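Böden richtig wischen

Fischgrätböden zeigen jeden Wischstreifen, vor allem bei tief stehendem Licht im Dezember. Meist liegt es an zu viel Reiniger im Eimer. Ein Teelöffel auf fünf Liter lauwarmes Wasser genügt.

Vor dem Wischen wird gesaugt, und zwar mit der Parkettbürste. Sandkörner in den Fugen verkratzen sonst die Oberfläche. Danach den Bezug gut auswringen - er darf nicht tropfen.
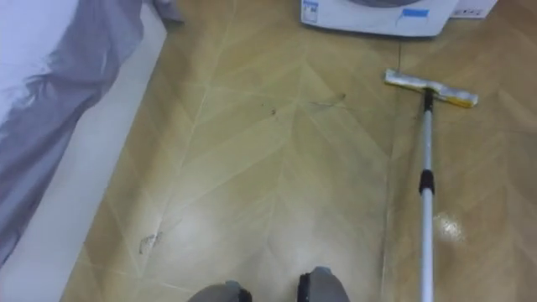
Drellomari Haushalt, Heft 32, Seite 14

Gewischt wird vom Fenster zur Tür, immer in Richtung der Mittelnaht. Flachwischer mit Gelenk kommen auch unter Heizkörper und Sockelschränke. Den Bezug nach jedem Zimmer ausspülen und nach dem Putzen bei 60 Grad waschen, ohne Weichspüler.

Graue Schleier gehen oft mit klarem Wasser und einem Schuss Essigessenz weg. Auf geöltem Holz und auf Naturstein hat Essig nichts verloren, dort nimmt man Holzbodenseife oder Steinseife.

Gummiabrieb von Schuhsohlen mit einem weißen Radiergummi entfernen. Wachsflecken erst mit einem Kühlakku härten, dann mit einem Plastikschaber abheben.

Text: Su-chen Tsai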